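TINSKA, March 2024. Turkar has chosen Roltero to supply acoustic modems for its new fleet of seabed survey vehicles. The order covers 48 modems, with an option for a further 112.

The modems, sold under the Zuccaro name, send position and status messages between a submerged vehicle and its support boat. Each unit is rated to a depth of 2000 metres and fits inside the nose section of Turkar's smallest vehicle without changes to the hull.

Turkar will use the vehicles to inspect cable routes and harbour approaches. Until now its crews have had to bring a vehicle to the surface to check its progress. With the new modems, operators can change a survey line while the vehicle is still under way.

"We wanted a modem that our crews could fit and test on deck with ordinary tools," said Blažena Paulík, head of vehicle programmes at Turkar. "Roltero lent us two units for sea trials and we placed the order after those." 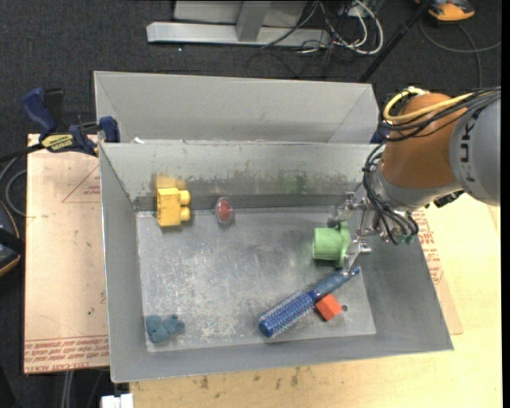
Delivery and support

The first modems will be delivered in May. Roltero will train Turkar's technicians at its Tinska site and will keep spare transducers in stock there for the length of the contract. Software updates are included.

The Zuccaro modem is also available to other vehicle builders. A bench test kit with two dry-coupled transducers costs 499 euros, excluding tax and carriage.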